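Search articles Search

Keep the Tracking Failures

Kiều Vương
28 March 2024

14 shares 3 comments

Most pipelines that turn hand-held gripper recordings into training data have a filter near the front. The filter takes the output of visual-inertial tracking, checks it against a few thresholds, and drops every episode that fails. What is left goes to the policy. The dropped episodes go to a directory that is purged when the disk fills up.

I think this filter is in the wrong place and does the wrong thing. My argument comes from one system, the Inura ingest tool, which I have maintained since last July. It may not carry over to setups with external motion capture.

In our last full pass, Inura took in 1189 episodes. The tracker reported a loss or a jump over threshold in 222 of them, and under the old rule all 222 were discarded. We then went back and read the logs. In 147 cases the loss lasted less than half a second and fell before the fingers began to close or after they had opened again. The grasp segment itself had a continuous pose track, and it was thrown out because the rule was applied to the whole file.

The fix is not hard. Tracking quality should be stored as a per-frame signal, next to pose and finger width, and the decision about what to use should be made when the training set is built. A trainer that needs 16 continuous frames can ask for 16 continuous frames. A trainer that needs the whole approach can ask for that. The ingest tool does not know which one is asking and should not guess.

The usual objection is storage. I don't find it convincing. The raw video is already the largest item and it is normally kept for a while anyway. One float per frame is small next to it.

The better objection is bias. Nga Đồng has made it to me more than once: if the tracker fails more often in certain conditions, then keeping partial episodes gives you a data set where those conditions appear only as fragments. This is true. But the whole-file filter has the same bias in a stronger form, since it removes those conditions entirely. Outdoor recordings are the obvious case. Leaves move, the sky saturates part of the image, and a glass tabletop gives the feature matcher reflections that shift with the camera. When we split the discarded set by location, outdoor episodes were well over their share. A policy trained on the survivors had seen kitchens and very little else -- and its evaluation set, which went through the same filter, did not show this.

That last point matters most to me. A filter applied before the train/test split hides its own effect. Emis, our evaluation harness, reported steady numbers for months while the input distribution narrowed. No check in Emis could have caught it, because the missing episodes were missing from both sides.

There is a cost to what I am proposing. The data loader gets more complicated, segment boundaries need tests, and someone has to decide what happens to an episode with two good segments and a gap. We split it and keep the parent ID. I would accept a different answer as long as it is written down in the schema and not in a shell script.

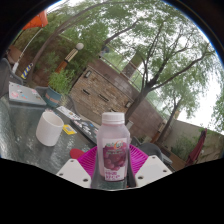 Nga Đồng: Agreed on moving the filter, but one float is too little. A tracker can be confident and wrong, and after relocalization the map origin may have shifted without any drop in the score. Store the map ID per frame as well, or your 16 continuous frames can straddle two coordinate systems.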